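Storenard Countertop Drawer Cabinet, Small
Wood, with metal pull and label plate
Sold by Plono Kitchen & Home
Item 433

Most countertop organizers are sold on the promise that they'll give you space back. They won't. A cabinet takes up counter, and whether you come out ahead depends on what you put in it and what you were going to pile there anyway. We resisted carrying these for a long time, and we still turn down most of the ones we get offered.

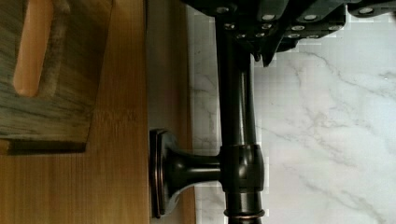
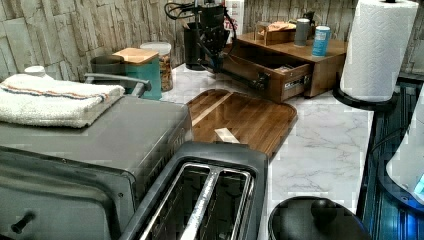

A drawer cabinet makes sense on a counter that already has a toaster oven, a toaster and a row of canisters on it. You aren't going to get those down to nothing. What you can do is get the small stuff (tea bags, clips, packets, the measuring spoon that lives nowhere) into a drawer and use the top of the cabinet for things you'd otherwise stand beside it.

The maker calls the top "a full second shelf." We'd call it a place for a few canisters and a small box. Put tall jars up there and you'll be moving them every time you wipe.

The label plate is a real plate, fixed to the drawer front with the pull. The paper cards that come with it are thin and go gray in a kitchen. Cut your own.

What we'd check before buying

Depth. The drawer opens toward you, so you need clear counter in front of it. If your cutting board is always there, this will annoy you twice a day.

Faucet. Wood next to a sink is a bad idea whatever the finish is called. The listing from Duangkaew, who make the cabinet, says "water resistant." We don't repeat that claim. Keep it well back from the splash, and wipe up drips.

Heat. Don't push it up against a toaster oven. Follow the clearance in your oven's manual, even if the corner looks like it was built for the pair.

Stone counters. Add felt pads. None are included, and we think they should be.

Price and stock

Cabinet: $57
Flotis felt pads, sold separately
57 in the warehouse when this page was last edited, Sat 6 July. The May batch had stiff drawers and we sent it back.

Returns accepted unused. Scratches from sliding it across the counter don't count as a defect, and yes, people ask.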